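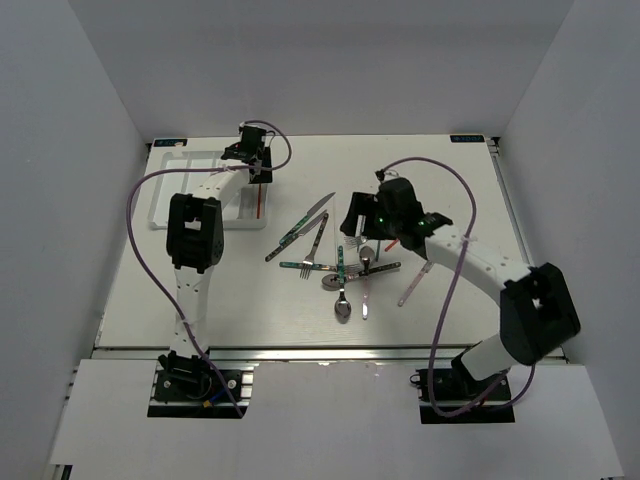 Iresha Munshi writes that parallel fingers are fine for boxes and hopeless for forks, and asks whether the Ketel pair copes any better with thin handles. Two changes on the current model bear on that.

Ketel 2 parallel gripper, for light bench arms

The Ketel 2 is sold singly or as a matched pair for two-arm cells. We try every finger set on mixed cutlery, sorted into a divided tray, as overlapping handles show up poor alignment quickly.

Fingers
Angled tips, supplied in dark green. They are easy to pick out on the wrist camera against a white bench and stainless steel. Spare sets are sold in packs of 8.

Wrist camera
Optional. The view takes in both fingers and the work beneath them. Polished spoon bowls throw back glare, so lower the exposure before comparing results with another gripper.

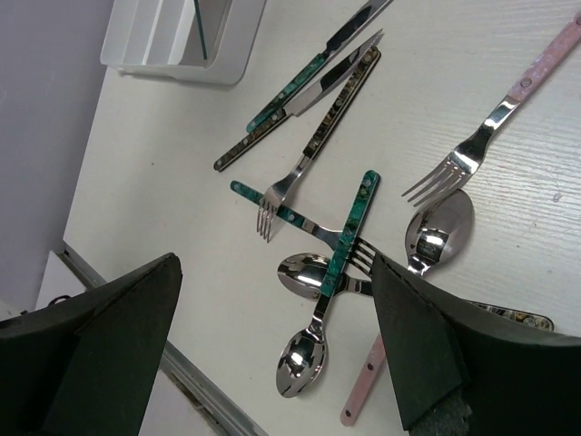

Controller
One Jadley controller runs 2 grippers. Cable length is 600 mm. Leave a loop at the wrist and tie the cable to the forearm.

Trial units
Available from April. Ask for Rin Kubo and quote part 238.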